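Chapter 4

Baskets, Boxes and Liners: Where Household Things Rest

Before you read

Look at the room where you are sitting. Find one thing that holds other things. It may be a drawer, a bag, a tray or a bowl. Write down what it holds today, and then write what it was bought for. Keep your answer, you will need it for Exercise 4.6.

In this chapter you will learn how to choose a container for a given use, how to line it, how to carry it and how to keep it clean. The words printed with a star are explained in the word list at the end of the unit.

4.1 A small story from the linen room

When Amparo Echeverri began her training at the guest house Nivari, she was given the care of the linen room on the ground floor. The room was narrow and had one window. On the shelves stood baskets of every kind, and each basket had a paper label from the person who had worked there before her. One label said "napkins", but the basket was full of curtain hooks. Another said "for repair", and it contained clean pillow cases which did not need any repair.

Amparo did not change the labels in the first week. She wanted first to understand how the things were moving. She put a notebook on the window sill and asked everybody who came in to write what they took and from which basket. On the last page of the notebook Jhair Arboleda, who worked in the kitchen, wrote a complaint: the cloths he took from the bottom basket always had loose threads pulled out of them. He had thrown two of them away already.

The cause was simple. The bottom basket was of old willow, and the ends of the willow had become sharp. The cloths were caught each time somebody pulled one out in a hurry. The basket was still strong and it was pleasant to look at. It was only used for the wrong thing, and it had no liner*.

We shall come back to this linen room several times in the chapter, as most of the questions about containers can be asked there.

4.2 Open walls and closed walls

A container has walls, a base, a rim* and very often a handle. Beginners look mostly at the size. A person with more experience looks at the walls first, for the walls decide what can be kept inside.

Closed walls keep dust and water out, but they also keep damp in. A towel which was folded a little too early will smell after a few days in a closed box. Open walls let the air pass. They are better for towels, for onions and potatoes, and for anything that must finish its drying. On the other hand, small things fall through open walls, and fine cloth can be caught in them. Between the two there are many middle forms, for example a box with closed walls and a row of holes under the rim.

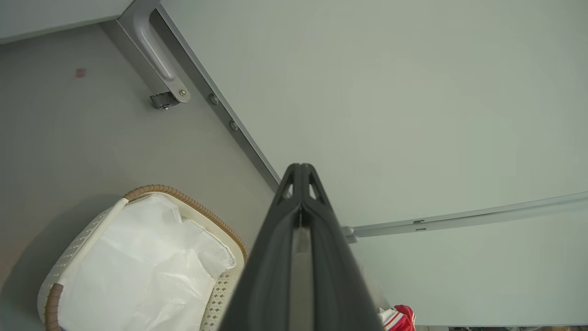

The liner is the simplest way to change the character of a container without buying a new one. It can be of cotton, of paper or of plastic sheet, and it can be fixed or loose. A fixed liner is sewn or tied to the rim and stays in its place when we take things out. A loose liner is only laid inside, so it can be lifted out and cleaned in a moment, but it moves, and its corners fold over. With a glossy white sheet in a cream plastic basket, as here, the soft creases and the curling flap are typical for something laid in loosely, and on one side the little diamond-like cutouts of the wall stay uncovered. For towels this is no problem. For buttons, pins or dry beans a liner must reach up the wall on all sides, and it must be pressed well into the corners. Rounded corners are easier to line than square ones, and they are also easier to wipe.

Remember also that a liner changes the flow of air. If you put a plastic sheet in an open basket, the part behind the sheet becomes a closed wall. Cotton and paper let some air pass, but they take up damp and must be changed more often.

4.3 The rim and the handle

The rim is the part which the hand touches, and it is the part which breaks first in a willow basket. For this reason makers have always given it special attention. A thin edge cuts into the fingers when the basket is heavy. A wrapped edge, with cord or rattan laid in close turns, is rounder and more agreeable to hold. It has one weakness: the turns collect dust, and if one end becomes free, the whole wrapping will open slowly.

When you examine a used basket, pass your finger along the whole rim, first outside and then inside. Do it slowly. You are looking for sharp ends, for loose turns and for places where the rim moves away from the wall. Then lift the basket with something heavy in it and look at the places where the handle is joined. If they bend, the basket can still be used on a shelf, but it should not be carried on the stairs.

4.4 Choosing the size

In a shop it is tempting to take the large model. The large model looks like good value, and we think that we will always find something to put in it. The teacher Huguette Dufour asks her students at Flunville to do the opposite. They must first fold and pile the things on a table, measure the pile, and then look for the container. A shelf basket for hand towels, for instance, does not need to be more than 30 centimetres deep. In a basket 60 centimetres deep the towels at the bottom are never used, and those on top are worn out by the end of the year.

Weight is the second limit. Linen is heavier than it seems, and a full basket of sheets should be carried by two persons or divided in two.

4.5 Cleaning

Empty the basket completely and take out the liner. Shake the liner outdoors if you can. Brush the walls from inside to outside with a dry brush, so that the dust leaves through the openings. Plastic walls may then be washed with warm water and a little soap. Willow and rattan should only be wiped with a damp cloth, and they must dry in the shade, never on a radiator. A basket with plastic walls and a wrapped rim should be treated as two materials: water for the walls, a damp cloth for the rim. Put the liner back only when all is dry to the touch.

Exercise 4.1

Amparo has three kinds of things to store: table napkins, curtain hooks, and bath towels which come from the line in the afternoon. Choose the walls and the liner for each. Give your reasons in one or two sentences, and compare your answer with that of your neighbour.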